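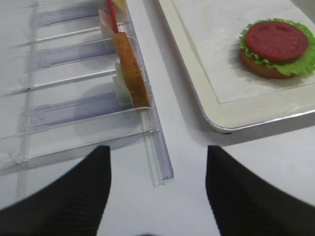
Teaching a planner to build lunch

20 July 2021

The planning group at Kileo works on burgers. Toy ones, with a ruffled green lettuce layer and a flat red disc on top, put together on a white tray from parts held in a clear rack. We spoke to the group's lead developer about Drurnano, the task planner they have been writing, and came away wanting to try it ourselves.

"I love this task," the developer told us. "Everyone knows the order a sandwich goes in, so when the planner does something silly you spot it right away. You don't need to read a log."

Drurnano takes a goal, such as bun, lettuce, tomato, and searches for an order of picks and places that gets there. The first version treated every slot in the rack as the same, and that went badly. A slice standing on edge and leaning a little needs a different approach angle from one that stands straight, and the arm kept bumping its neighbor.

"We had 703 logged attempts before we changed the grasp code, and I read through far too many of them," the developer said. "Then we let the planner ask the motion side a question early on: can you reach this one from here with the fingers open? If the answer is no, it drops that branch. Planning went from over 5 seconds to 4, and the plans were so much nicer!"

Perception was the harder part. Clear acrylic gives the depth data holes and ghost edges, and light bending through the dividers puts soft purple bands on the base. The group now gets the rack's pose from a stored model and spends its effort on the food pieces. A wrist view just before each grasp corrects the last bit of error.

What about pale pieces against a pale background? "Still our worst case," the developer said, laughing. "Bread is easy. Give me bread all day."

The code runs in Skosteo, the group's in-house simulator, before it goes near the arm. The next release is planned for August and adds recovery: if a layer slips, the planner starts again from whatever is on the tray.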